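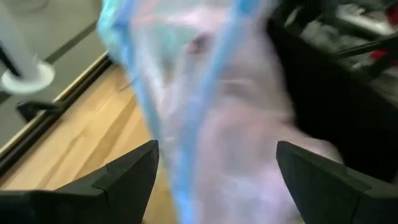 Brullel的软塑料单独收集计划要从十二月起扩大到2,000户，承办方Hevden公司把它叫作"Zacharias"，宣传册上写的目标是让家里的塑料袋和包装膜"全部有去处"。去处在哪里，册子讲得很少。册子第一页要求住户先把软塑料分成透明、有色、复合三类，可照着做的人很快会遇到难处：像图上这样半透明、发乳白色、又带着两道亮蓝色长条的塑料，算透明还是算有色？它是一只袋子还是一大张揉皱的膜，册子里同样分了两栏，投放的口子也不同。Hevden的答复是"以主体颜色为准"，至于蓝色要占到多少才算主体，答复里没有。

这个问题听起来琐碎，却关系到整个计划能不能成立。按照Hevden提交给镇上的说明，透明料能卖出较好的价钱，有色料价钱低得多，复合料基本没有买家。三类混在一起，整批就按最差的一类处理。也就是说，计划的账是靠住户在厨房里分得准来撑着的，而分得准不准，眼下只有一本十几页的小册子负责。

试点阶段的情况

在扩大之前，Zacharias已经在镇东的232户人家试行过一段时间。Hevden公布的试点简报只有两页，里面最醒目的一句话是"参与率达到70%"。简报对"参与"的定义放在第二页下方的小字里：试行期间至少交过一次袋子，就算参与。交过一次以后再也没交的，和每周都交的，在这个数字里没有分别。

本报向Hevden索要过每周的投放记录，得到的回复是数据仍在整理。又问能不能提供试点最后一周的户数，回复同上。一家公司手里有232户的记录，能算出一个参与率，却拿不出其中任何一周的数字，读者可以自己判断该把那句醒目的话看得多重。

简报还提到收上来的软塑料"质量良好"。良好的标准没有写。试点住户收到过一张提醒单，要求袋子里不要残留食物、纸标签和胶带，这张单子在试行期间发过两回，第二回的字号比第一回大了一圈。如果收上来的东西一直不错，第二回似乎没有必要发。

Mellberg超市的回收箱

住户除了等上门收集，也可以把分好的软塑料送到Mellberg超市入口处的回收箱。这家店从今年春天开始配合计划，箱子放在购物车旁边，一共三个口，对应册子上的三类。记者在一个下午去看过，三个口里都能见到透明袋、彩色包装和饼干的内衬混在一起。箱盖上贴着分类图，图上的袋子颜色都很纯，没有一只是带条纹的。

Mellberg的书面回复说，店方只提供场地，分类和清运由Hevden负责。Hevden的书面回复说，店内箱子的"日常秩序"由店方维护。两份回复是同一天到的。按这两份文字，下午那个混在一起的箱子目前没有人管。

店里的做法还有一处值得留意。Mellberg在收银台边上同时在推一种收费的分类袋，一卷里三种颜色，印着Zacharias的标志。册子里没有要求住户购买专用袋，用家里现成的旧袋子装就行，可是店里的牌子写着"请使用配套分类袋"。为了少扔塑料，先去买一卷新的塑料，这笔账怎么算都有些别扭。Hevden说牌子的措辞"会作调整"，到截稿时牌子还在原处。

家里怎么放

真正麻烦的地方在厨房和储物间。软塑料轻，体积却大，一周下来能占掉一个柜子。册子建议准备一个"直立、窄口、深色"的容器，把要攒的袋子套在里面，满了提走。建议本身没有什么毛病，不少人家原来就是这么做的。毛病在于三类要三个容器，而镇东那批房子的厨房本来就窄，多数人家在水槽下面只放得下一个。

试点住户在意见表里写得最多的也是这一条。有人把透明的放厨房，有色的放阳台，复合的干脆进了普通垃圾。有人三类装一个桶，交之前摊在桌上再分一遍，分的时候还得戴手套，理由是酸奶盖膜和肉类包装总有东西沾在上面。还有人提到，薄袋子套在桶口上挂不住，往里一塞就整个滑下去，只好拿夹子夹着。意见表的汇总附在简报后面，Hevden在每条旁边写了"已记录"。
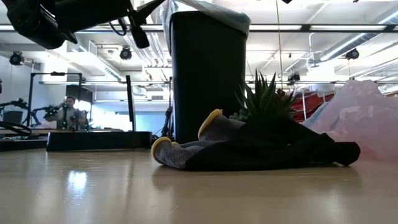

一户人家非得准备三个容器不可吗？
册子的规定是交出时必须分成三袋，在家里怎么存放不作要求，用一个桶先攒着，交之前再分开也可以。

这条规定写在册子倒数第二页，前面的插图画的却是整整齐齐三个桶。试点的意见表里至少有一部分抱怨，本来可以靠把这句话挪到第一页来解决。Hevden说新版册子正在排版，内容"以原版为基础"。

清洗也是一样。册子写着"请保持洁净干燥"，没有说要不要用水冲。冲了就要晾，晾在哪里又是一件事。有试点住户把袋子翻过来夹在晾衣架上，一挂就是两天，窗台和花盆边上全是塑料袋。也有住户觉得为一张奶酪包装纸放一盆热水很不划算，擦一擦就交了。两种做法Hevden都没有表示反对，也没有说哪一种交上去以后会被退到普通垃圾里。本报问过，擦过但没冲的包装是否合格，对方答"视具体情况"。

126吨从哪里来

扩大后的计划有一个年度目标：收集软塑料126吨。这个数字出现在Hevden递交的方案里，也出现在镇上的公告里，两处都没有列出算法。按2,000户平摊，每户一年要交63公斤。软塑料有多轻，买过菜的人都清楚，一只薄袋子拿在手里几乎觉不出分量。63公斤分到每一周，是一公斤多一点，一家人要每周攒出一公斤多洗净晾干的袋子和膜，还得一周不落。

也许方案里把店铺的包装膜算了进去。Mellberg这样的超市每天拆下来的托盘缠绕膜就不少，一卷抵得上一户人家很久的量。真是这样的话，126吨里有多少来自厨房，有多少来自卸货区，就应当分开写。混在一起报，最后店铺那部分交得多，住户这部分交得少，目标照样能够达成，公告也照样可以说居民踊跃。本报就此向Hevden提问，对方确认"商业来源可能计入"，没有给出比例。

更要紧的是收集以后的事。收集量和再生量是两个数字，方案里只有前一个。软塑料收上来要打包、运输、再分拣，途中会剔出相当一部分。剔出来的那些去向如何，方案的用语是"按现行方式妥善处理"，而Brullel现行的方式就是焚烧。住户花了工夫洗过、晾过、分过的袋子，有一部分会和没有分过的袋子进同一个炉子，只是晚到几天。到底是多大一部分，Hevden没有公布试点期间的数字，也没有说扩大以后会不会公布。

费用

上门收集在头一年不另外收费。第二年起怎么办，公告里写的是"视运行情况确定"。镇上的居民对这种说法不陌生，几年前的庭院垃圾桶也是头一年免费，后来加进了年度账单。Hevden表示目前没有收费的计划，又说不排除对超出规定袋数的住户加收处理费。规定袋数是多少，公告没有写。一面希望每户多交，一面又打算对交得多的人加钱，这两句话放在同一份公告里，总得有人出来解释一下。

赞成计划的人也有他们的道理。软塑料在普通垃圾里占的地方大，抽出来以后，厨房的垃圾桶确实满得慢了。试点中有几户说，自从单独放袋子，每周倒垃圾少跑一趟。还有住户说，把袋子一只只拿出来分的时候，才发现家里买了多少用不着的包装，后来去店里会自己带旧袋子装蔬菜。这些变化简报里没有统计，恐怕比那个70%更值得去数。

只是这类好处和Zacharias本身的关系不大。少拿一只袋子，不需要三个口的回收箱，也不需要印着标志的分类袋。公告全文没有一处提到减少使用，谈的都是多收。对一个按收集量定目标的计划来说，住户家里的袋子真的少了，反倒是件不大好交代的事。

接下来的安排

新增住户会在十二月收到册子和一张收集日历，首次上门收集在册子送到后的下一轮进行。住在公寓楼里的住户暂时不在上门范围之内，只能送到Mellberg。公寓楼什么时候纳入，没有时间表。公寓的厨房往往更小，离超市也未必近，这部分人家要把一周的软塑料攒在哪里、怎么提过去，公告一句带过，说是"鼓励就近投放"。全镇设了回收箱的地点，目前也就这一处。

已经参加试点的232户不必重新登记，原来的容器和袋子可以继续使用。拿不准类别的包装，册子建议放进复合类。照这个建议，那些半透明又带颜色的袋子多半都会落进没有买家的一类里。本报问Hevden，这样做会不会拉低可以卖出去的比例，对方说分拣环节会"再作甄别"。既然后面还要再分一次，前面为什么要住户分成三类，这个问题提交以后还没有收到回复。

镇上的说明材料可以在图书馆入口处领取，意见表也交到那里，收表截止到十二月底。表上留给填写意见的地方是三行。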